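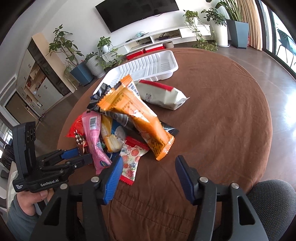 How Do You Teach a Robot to Put Away Snacks?

A robot doesn't know what a snack is. It doesn't know what a table is either. Somebody has to show it, over and over, and then over again.

So how do you show it? Two main ways. You can do the job by hand with a special tool. Or you can drive the robot from far away, like a toy car with arms. Let's do the hand one first.

Showing by hand

Look at your thumb and one finger. Open, close. Open, close. Lots of robots have a hand just like that — only two fingers. It's called a gripper.

Now imagine you took the gripper off the robot and put a handle on it. You hold the handle. You squeeze and the fingers pinch. That's a hand-held gripper! A person can hold one in each hand and work at an ordinary table at home, with the plants and the TV and everything. No robot in the room at all.

The ones in our photo have blue pads on the fingers, with ridges. Ridges help with grip. Think of the bottom of your sneakers.

There's a camera on the gripper too. It sees what the fingers are reaching for. While the person works, the camera records, and the tool keeps track of how it moves and how wide the fingers are. Words for this are printed on one of the grippers: "Data Acquisition System." Big words. Acquisition just means getting. Data is information. So, an information getter.

The job

Say the job is this. Snacks in a pile on a table. White tray at the back. Pick up a snack, put it in the tray, go back for the next one.

Easy for you! You've been grabbing snacks since you were a baby. But try to write down every single thing you do. Which one first? The top one, probably. Where do you pinch? How hard? A puffy bag squishes. A wafer can crack. A shiny wrapper can look white in one spot and dark in another when the light changes, and that's confusing for a camera.

And things in a pile overlap. A big orange bag on top of a blue one, a pink bar poking out next to the wafers. Pull the wrong one and the whole pile slides.

Nobody could write rules for all that. Too many rules. Showing is quicker.

One time is not enough

One go at the job is called a demonstration, or demo for short. At Ilteo, the after-school robot club this page was written for, we tried a tiny version with just 3 demos. The robot learned to go to one spot on the table and pinch the air. Not great.

Then we did 600. Better. It could get bags most of the time, but it was still bad at flat things. A big project might use 2,000 demos or more for one job.

And you can't do it the same way each time. Move the tray. Mix up the pile. Turn the orange bag around. Open the curtain, close the curtain. If every demo is the same, the robot only learns that one table on that one afternoon.

Mistakes are ok, by the way. If you drop a bag, pick it up again. Then the robot gets to see how to fix a drop.

Driving from far away

The other way has a long name, teleoperation. Tele means far. You sit at the controls, the robot is over there, and when you move your hand its hand moves too. Our club robot is called Skullia (the club voted) and it takes 2 people to run a session. One drives. One watches and is ready to press the stop button.

Good thing about driving — the robot does the job with its own arm, so you find out right away if it can't reach. Bad thing, it's slow. You can't feel the bag through the controls, so you squeeze too hard or not enough. Chips get crunched.

With the hand-held tool you go alot faster and you can take it nearly anywhere. But your arm bends in ways a robot arm might not. So you have to move kind of like a robot. Slow, smooth, no flinging.

Then what?

All the demos go into a computer. It looks for what matches. When the camera sees this, the fingers do that. It practices guessing the next move, checks against what the person did, fixes its guess, guesses again. Lots and lots of times. Then you put what it learned on a real robot with the same kind of fingers and see what happens.

Try it at home

You need kitchen tongs, a box lid, a pile of wrapped snacks and a friend.

Put the snacks in a heap. One person picks them up with the tongs and puts them in the lid, and has to say every move out loud. "Open. Down. Left a bit. Close. Up."

Now swap. The friend closes their eyes and holds the tongs, and you tell them the moves. Only moves! You cant say "grab the pink one," a robot wouldn't know what that is yet.

Mix up the pile and go again. Ask before you eat the snacks.

Words to know

Gripper: a robot's hand, often with two fingers.
Demo: one time through the job, recorded.
Data: information, like pictures and movements.
Teleoperation: driving a robot from somewhere else.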